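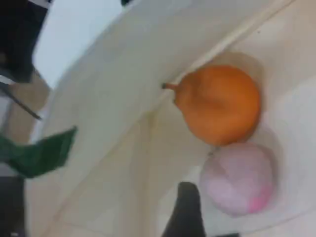 Shop > Kitchen & Table > Fruit Trays

Stuvport White Fruit Tray

We use cookies to remember your basket. OK / Change settings

I've been selling fruit bowls for 13 years and I still get a bit giddy when a good one comes in. The Stuvport is white, plain and raised at the rim, and it makes fruit look wonderful! Put something orange on it, a pear shape with its little brown stem still on, then something pale pink and peachy right next to it, and you've got your table sorted.

My colleague Ngọc Hồ wanted us to stock it in green as well. I said no (sorry, Ngọc). White lets the colors do the work, and a pink blush on a peach gets lost against anything busier.

I keep mine on the counter by the kettle and fill it in one layer. You can pile fruit up if you like, but soft fruit bruises at the bottom of a heap and then you find it a week later. Mine gets peaches in summer, pears in November, and whatever the kids haven't eaten in between.

It's 46 cm across, so do measure your shelf first — I didn't, and my first one lived on top of the fridge for a month. Wash it by hand with warm water and a soft sponge. Beet juice and turmeric will mark it if you leave them overnight, but a paste of baking soda got my turmeric ring out on the second try.

We pack each tray in a double box, and if yours turns up chipped, send a photo to Teun Van der Linden at the shop within 5 days and he'll get another one out to you. Matching small bowls are coming in the next delivery, same white, same rim.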